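Kit corner: handheld gripper pairs on trial

From the members' newsletter, 05/02/2022

Quick one from me as the copy deadline was yesterday (sorry Margit). Several of you asked at the November meet what the Skimon hand-held pair is like to use, and whether it's worth the hire money. Had a proper go with it now. Notes below, in no order.

What you get. Two grippers, left and right, marker blocks already fitted, cables, a carry case that doesn't quite shut. Hire is £636 for a block of 19 days, delivery on top. No option to buy yet. Dezső asked, got a maybe.

Setting up. Took me 46 minutes first time, most of it spent hunting for the right socket on the lead. Second go much faster. The instructions are a single folded sheet and the cable page is wrong, left and right swapped. Skimon know. New sheet promised.

In the hand they're fine. Bulkier than the photos on the Skimon page would have you believe, and your wrists stick out behind, so allow elbow room. Clear the table before you start. We used the round one, good height for standing at, and kept to soft things for the first session. Bags, cloths, anything with a string on it. Strings are the real test I think. A box you can grab any old how, a cord you have to go and find.

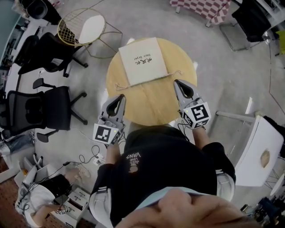 Both grippers over the round table, with the hair dryer bag.

Pads. Best part of the whole kit. Textured, good bite, and they didn't mark the fabric. They do pick up fluff so keep a bit of sticky tape handy. Réka reckons the pads will want changing before anything else does and I'd agree. Spares are sold in packs of 3, ask for them when you book or you wait a fortnight.

Squeeze is light at the start and stiffer near the end. You get used to it. Aranka has small hands and found the last bit of travel hard going, she'd like an adjuster. So would I. It's on the list we sent them.

Markers: keep them clean and keep them facing up. If you tilt right over to reach under something the tracking drops and you have to do the whole take agian. Annoying. Slow down on the turns and it behaves.

Cables, my main grumble. They loop about near the wrists and catch on whatever's going. Clip them to your sleeve, or get a longer lead and let it hang behind you. Sumaiya tried both and likes the clip.
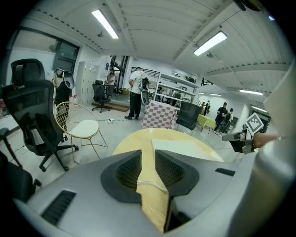 Sharing a room is OK so long as everyone says where they're working before they start. Put your power strip down first, chairs after, and look where you're stepping. Headphones a bad idea. Agree who has which table and stick to it, the Brastthorpe lot came away with two sets of takes under the same label and spent an evening sorting them out.

Support. Emailed twice, got a decent answer both times, same day. Phone line is useless, rings out.

Compared with the Priedītis pair we had before: lighter, better pads, worse cables. Priedītis is cheaper by a fair bit and if you only want to pick up blocks and cups I'd stay with it. For bags and cloth, Skimon, no question.

Would I hire agian? Yes, once the new sheet is out and if they do something about the leads. Names to Dezső if you want to go in on a shared block, he needs to know how many before he rings them.

Next issue, the Skondmont bench clamp, if it turns up.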